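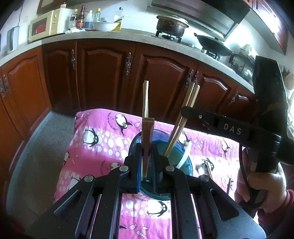 Fig. 1. Chopsticks standing in the round container, kitchen.

April, notebook page 47
Viltska rover: camera/IMU time offset, second try

Started at 7:40 in the morning, before the Rutherford corridor filled up with people. Good news first because I can't hold it in – the drift on the long loop has dropped to almost nothing and I think we've finally found where it was coming from!

Background for Sanaa, who was away for the first try: the rover's map kept bending at every corner. Straights were lovely, corners were banana-shaped, and the bend always went the same way as the turn. I spent far too long blaming the wheel slip model (see the crossed-out mess on the previous pages, please don't read it closely). Then I plotted gyro yaw rate against the yaw rate from image tracking and the two curves had the same shape, just shifted. The camera stamps were late. We were stamping frames when they arrived at the computer, and the exposure was long over by then.

What I changed
Frames are now stamped from the trigger line. The IMU runs at 400 Hz on the same clock. I left the old arrival stamp in the log as a separate field so we can compare the two on any run, and I'd like to keep it there for a while even though it makes the files bigger.

Exposure correction is half the exposure time, added to the trigger stamp. I had the sign wrong for most of the morning. If the curves get further apart when you turn the correction on, check the sign before you check anything else.

Runs
Run A, old stamps: 2801 frames, one full lap of the corridor, three sharp left turns and one wide one. Bends at all four.
Run B, new stamps, same lap, same speed: corners are square. I laid the floor plan over it and laughed out loud.
Run C, new stamps, driven by hand with as much jerky turning as I could manage. Lost tracking once, near the glass doors, at frame 552. Recovered by itself within a few frames, which it has never done before.

The Zenodberg solver also converges in fewer steps on B than on A, with no change to its settings. Makes sense, it isn't fighting two sensors that disagree about when things happened.

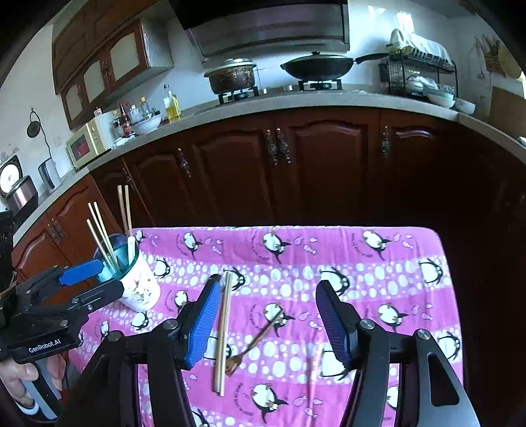 Still open
– Glass doors. Reflections give us features that move the wrong way. Try masking by depth, or just throw out anything the IMU strongly disagrees with.
– Does the offset wander as the board warms up? Need one long run, motors off, rover on the turntable.
– Rolling shutter. I've been treating each frame as one moment, and Run C suggests we'll have to stop doing that for fast turns.
– Sanaa Farouk has the outdoor logs from Wodside. Those only have arrival stamps, but a constant offset fitted per run might still rescue them. Gravel and hills, so a much harder test than a corridor, and I really want to see it.

Bag files for A, B and C are on the shared drive under viltska_timing. Plot script is next to them, run it with the run letter. The axis labels are still wrong on the second plot (seconds, should be milliseconds). Will fix tomorrow.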